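Home | Papers | Open Day Reports | Contact
23rd September
By the Radgate handling group

4. What the open day taught us

I'll be frank, we nearly didn't run the demonstration at all. Bilalcombe had promised us a stand by the door, the Jurora planner was barely a week old, and I'd had very little sleep. But visitors came anyway (945 over the day!) and they asked far better questions than our reviewers usually do. We let the arm pick from a bin of mixed bits and bobs, the same sort of clutter as in Figure 3, and kept the log running from opening to close. 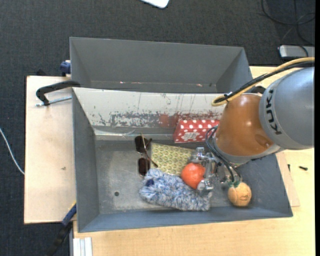
Figure 3. The arm at the bin, gripper beside the orange-red ball, with sunglasses, a spotted box and a shaggy blue-and-white item also in the bin.

Over the day the log recorded 2202 grasp attempts, and I've gone through nearly all of them by hand. Soft things gave the planner most bother, as we'd feared back in April. Children wanted to know why it paused before each pick, so I told them it was thinking, and then had to explain to a retired engineer what I meant by that. The pause is the Gosling depth filter, set to 30 frames, and we've left it alone for the trials in Section 5.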